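How I Clean the Big White Table (and Keep the Plant Alive)

Our shared table is white, glossy and enormous, and it shows everything. I've been looking after it since June, mostly by accident. Ye-rin Shin asked who had left crumbs all over it, I grabbed a cloth to look helpful, and that was that! I've now got a routine I like, so I'm writing it down for the next person.

What you need: two microfiber cloths, a spray bottle of water with a tiny squirt of dish soap, a dry paper towel, and a tray or chair to put things on while you work.

Start by moving the small stuff. Bottles, cups, pens, whatever is lying around. Ask before you throw away a bottle, even if it looks finished (I once recycled one Young-sook Gil was still drinking from and I heard about it until Wednesday). Tablets and mats get lifted up and put on the chair. Don't just slide them across. Grit gets under there and a glossy top scratches faster than you'd think.

Next, the dry wipe. I know, it's tempting to go straight in with the spray, but do one dry pass first. Those little dark specks you get on a white top turn into gray streaks the second they get wet, and then you're chasing them for ten minutes. Fold the cloth in four, start at the far end and pull everything toward you in long strokes. On a table with curved edges I follow the curve all the way along and catch the crumbs in my other hand. 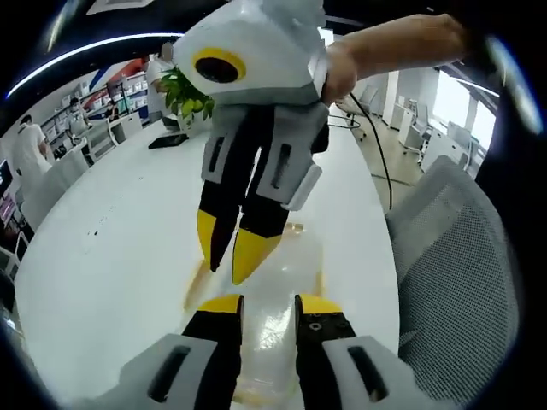
Then comes the damp wipe. Spray the cloth and keep the spray off the table, especially if anybody has a cable hanging over the side. Damp is plenty. If you see puddles you've gone too far! Work in sections as wide as your arm can comfortably reach, and flip to a clean side of the cloth for each one. Sticky drink rings need a bit of patience: lay the damp cloth on top, leave it for 2 minutes, and they come right off. Please don't use the scratchy side of a sponge. I tried it once on my old desk at home and the dull patch is still there.

Buff with the second cloth while the surface is still a little damp. Small circles, light pressure. Crouch down and look across the top toward a window or a lamp and you'll spot any streaks you missed.

Now the plant. Lift the pot, wipe under it, and dry that spot really well before you put it back. I water ours at the sink and let it drain there (a full saucer on a white table is asking for a brown ring). While it's draining I go over the leaves with a damp paper towel, one hand under each leaf so it doesn't snap.

Put everything back, rinse the cloths and hang them up to dry. They smell awful if you leave them in a ball under the sink.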